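Search jobs, projects, people Search Clear

Software Engineer, Manipulation Control and Tooling

Sakley – Plirkcombe office, full time, start in May or as soon as you can

We write the software that lets two-armed robots do small, fiddly jobs on ordinary tables. Our team is six people and we would love a seventh. If you like the point where a planner's tidy output meets a real gripper and a real cable, you will have a great time with us.

The stack is called Avik. It takes in wrist and head camera streams, works out what is on the table, plans motion for both arms and runs the control loop that carries it out. Most of it is C++ and Python. There is also a replay tool that lets you scrub through any recorded run with the camera views, joint positions and planner decisions side by side. All of us use it every day and all of us have a list of things we want it to do better. You would get to pick from that list (and add to it!).

The tasks we care about most right now involve thin, bendy things: network cables, cords, bags. Rigid objects are fun too, and we keep plenty of household stuff around so that perception has to cope with shiny film, clear plastic and odd shapes.

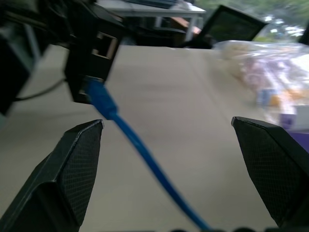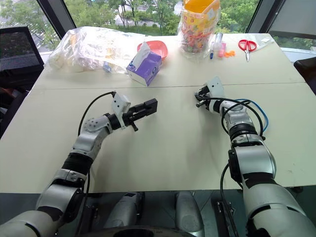

What you would work on

The first big piece is the bimanual planner. It treats the arms as one system when they are close to each other and as two separate systems when they are far apart, and the switch between those modes is clumsier than we want. You would own that switch, along with the collision checking that feeds it. We already have a branch with a promising idea in it – it needs someone with the patience to finish it and test it properly.

The second piece is cable tracking. Our current tracker fits a curve to the cable in the wrist view and hands the planner a grasp point. It does well on strong colors against a plain surface and gets confused by dark cables next to dark hardware. We have a library of 3000 recorded runs to work from, 2000 of them labeled by hand, so you would not be starting from nothing.

Then there is tooling. Our regression suite replays 100 chosen runs against every change to the planner before it is merged. It is slow, and the report it prints is hard to read. If you are the kind of person who gets real pleasure from making a report readable, please say so in your application, and we will be very glad to hear from you.

You will spend a good part of most weeks at the robot, running your own code. We don't have a separate test group, and we like it that way. You write it, you run it, you watch where the fingers go, and then you go back to your desk and fix the thing you got wrong.

What we hope you bring

Solid C++ or Python, and a willingness to get comfortable in the other one. Some experience with robot arms, drones, machine tools or anything else that moves when your program tells it to. Enough linear algebra to debug a frame transform without panicking. Clear writing, since a lot of our design talk happens in short documents that we pass around and mark up.

A degree is fine and so is no degree. Two of us came from university labs, one from factory maintenance and one from writing game physics. If you fit half of what's listed and the work sounds like fun, apply.

How to apply

Send a short letter and a resume to Chiharu Sekiguchi, who leads the Avik team. In the letter, tell us about one bug you chased in something that moved, and how you found it. A page is plenty. Links to code are welcome but not required.

The first talk is a video call with Chiharu and one other engineer. After that we invite you to our building on Van der Merwe Street for a day with the team. You will pair with one of us on a real issue from the tracker, with the robot running, and have lunch with everyone. We pay for travel and for your time that day. If weekdays are hard for you, we can set up a Saturday visit.

Part of the job can be done from home, usually two days a week. The building has step-free access and a bike room, and the closest bus stop is at the corner.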